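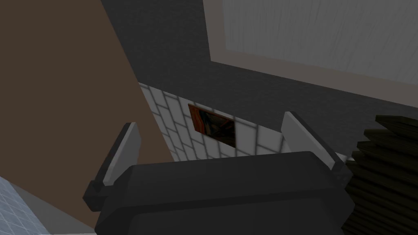 I went to the Stondska open day on August 12, 2018, mostly to settle an argument at home. We have a small hardware store with an apartment over it, and my family has been saying for years that a machine will soon be doing the shelves downstairs and the dishes upstairs. I wanted to see how close that was.

Stondska is in an old furniture warehouse behind the rail yard. Parking is across the road and costs nothing. You sign in, get a paper badge, and join a group of 16. Our group left at 11 and was out again a little after one, which was longer than the leaflet said. Wear flat shoes. The stairs to the upper floor are metal grating.

The first stop was the simulation room. It is a plain office with desks and large monitors, and people in our group walked through it too quickly, looking for the real arms. Most of the practice goes on there. The team builds rooms on a computer and has a simulated gripper work in them. The fingers are flat paddles with pale inner faces, and the camera view is from behind the hand, so you see the room over the top of it the way the machine would. The rooms have tiles, walls, and even a small painting in swirls of orange and red.

I asked why anyone would hang a painting in a room that does not exist. The guide said a real house has things on the walls, and a machine that has only practiced in bare rooms gets confused by them. They change the colors of the walls and floors for the same reason. She said the software had been through 2,000 rooms since July. I asked how many of those it could clean. She said cleaning was not the test yet. The test was finding an object, getting hold of it, and putting it down where it was told.

Upstairs there were three work cells with real arms. The first was stocking a shelf with boxes of tea. It did this well. The boxes were all the same size and came down a chute facing the same way. One box arrived on its side and the arm stopped and waited for a person. At my store very little comes down a chute, and half of what we stock is in bags.

The second cell was the kitchen, and this had the biggest crowd. An arm made by Jokton was unloading a dish rack into a cupboard. It moved plates slowly and set them down more gently than I do. It did not try the glasses. Bowls were mixed. It got one out, let go a little early on the next, and the bowl landed hard but did not break. The full rack took 22 minutes. I can do one in three or four, but I also have to be standing there, and the guide made that point before I could.

The third cell was laundry. They had a table of hand towels and an arm with a different set of fingers. It folded a towel in half, then in half again, and the corners were off. When somebody asked about fitted sheets the technician just laughed. Shirts are planned for next year.

Lunch was provided by Değirmenci, a bakery two streets over. The spinach pastry was good and the coffee was weak. There was a table from a firm called Vavura with brochures for a floor scrubber meant for stores. That was the one machine I saw all day that you could order and put to work the next week. It does aisles and open floor, it does not do corners, and it needs someone to fill the tank and lift the mats first. I took a brochure. They would not give me a price without a visit.

In the question session a man who runs a small hotel asked when he could buy something to make beds. The answer was that they did not know. A woman asked about safety around children and got a longer answer, mostly about speed limits and soft covers. I asked about picking up screws from a mixed bin, and the guide wrote it down and said small parts were hard for the paddle fingers.

So for our purposes the floor could be done by machine now, if the price is right. Shelves could be done if every supplier packed the same way, and they don't. Dishes are slow and leave out the glasses. I reported this at home and was told I had asked the wrong people.

The next open day has not been set. The sign-up sheet is at the front desk, and they said to call ahead if you need the freight elevator.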